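Can a robot tidy up your room?

Think about the messiest drawer in your home. Maybe it has old chargers, a broken pen and three keys that open nothing. Now imagine you say to a robot: "Please sort this." Would it know what to do?

The short answer is: sometimes, slowly, and with help. My name is Ea Bundgaard, and I write about machines for the young readers of the Ristholm science pages. Children ask me this question more than any other.

Let us take one chore that sounds easy. You have a box full of black cables. You must take one out and put it into another box. You can probably do it while you talk with a friend.

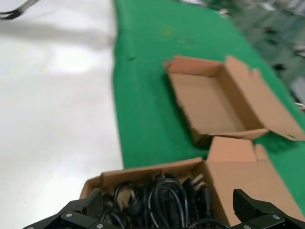
For a robot, the first problem is seeing. A black cable on top of a black cable looks almost like one thing. Where does the first one end? Your eyes and your brain solve this puzzle so fast that you do not notice it. The robot has to work it out from camera pictures, and shiny loops can confuse it.

The second problem is that cables bend. A wooden block keeps its shape when you lift it. A cable changes its shape every time you touch it, and it may pull its neighbors along. Engineers call such things "soft" or "flexible" objects. Shirts, towels and shoelaces belong to the same difficult family.
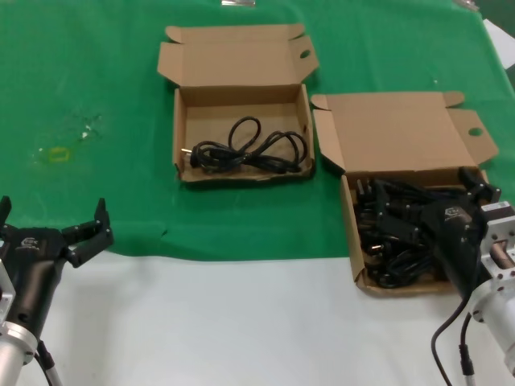
The third problem is touch. Close your eyes and put your hand in your school bag. You can feel which thing is the pencil case. Your fingertips tell you if something is slipping, too. Many robot hands have only two fingers and feel very little, so they can hold a thing too hard or let it fall.

I asked Hélder Leitão, an engineer, when a robot will clean a whole bedroom alone. He laughed and said: "Ask me again in 30 years — but I hope it will be 5!"

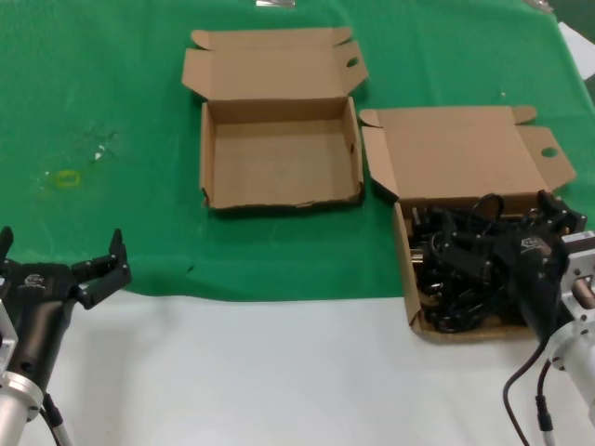
Some machines already do chores well. A robot vacuum can clean a floor, and a dishwasher is a kind of machine helper also. They have one job each, and the job is almost the same every day. A drawer is different every time you open it.

Try it yourself! Put 11 pieces of string in a shoebox and mix them. Use only two fingers of one hand, wear a thick glove, and move the strings one by one to another box. Ask a grown-up to measure the time. Then do it again without the glove, and write down both results.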